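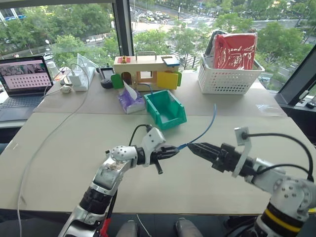

Figure 4.1 Two grippers and a blue cable.

Chapter 4
Waiting Your Turn: Patience in the Nursery Room

Ask a room of three-year-olds to form a queue and you will get a shape, though seldom a line. Some will stand at the front. Most will stand at the front, in fact, and one will lie down. The adult in charge then says "let's all wait nicely", a phrase that has been tried on small children for generations with very little to show for it.

This chapter is concerned with waiting: what it asks of a young child, how it grows between the ages of two and five, and what the adults in the room can do to help it along. It follows on from Chapter 3, where we looked at sharing, and readers who found that chapter gloomy may like to know that the news on waiting is slightly better.

We use "waiting" in a narrow sense. A child who sits quietly because she is tired, or because she has found a raisin, is not waiting. For our purposes a child is waiting when she wants something, knows she will get it later, and holds off in the meantime. All of that has to be in place. Take away the second part - the knowing - and what you have is a child being refused, who will behave accordingly.

The point was made sharply by Þórey Hjaltadóttir in her notes from the Honby nursery, where she spent a winter writing down every wait she saw. She ended up with 3,158 of them. In 1,291 the child had been told what the wait was for, and these went better by almost any measure she tried, including her own headache. In the rest, the child had been told "in a minute". Hjaltadóttir timed a good many of those minutes. The longest ran until December, and concerned a promised snowman.

Her work has its critics. Þórey Frandsen, who ran the Bridulau playgroup on quite different lines, thought the counting missed the matter entirely. Children in her group were hardly ever asked to wait, as she had arranged the day so that there was little to wait for: coats went on a few at a time, snack was left out all morning, and the one good tricycle was given away. Frandsen held that most waiting in nurseries is made by the timetable and serves the timetable. It is a fair charge, and we return to it in section 4.3, along with the question of what her children made of their first school dinner queue.

Between these two positions lies nearly everything a working practitioner will meet on a wet morning. You will have 12 children, one sink and paint on all of them. Some of the waiting can be planned away and some can't, and the part that can't may as well teach them something.

By the end of the chapter you should be able to tell a fair wait from a pointless one, shorten the second kind, and talk a child through the first without using the word "nicely". You will also meet the Vigfúsdóttir sand timer method, which works well until somebody learns to turn the timer on its side.

Before reading on, think of the last time you queued for something yourself. Note down how long you stood there and whether you sighed. Keep the note, as you will need it for the activity in section 4.2.

4.1 What a two-year-old means by "later"

The word turns up early in speech, well before the idea does. A child of two may say "later" with great confidence and mean yesterday, no, or the cupboard where the biscuits live. It is best treated as a sound she has heard adults make when they are leaving the room.

We use cookies to remember your place in the book. By continuing to read you accept our cookie policy. Accept | Manage settings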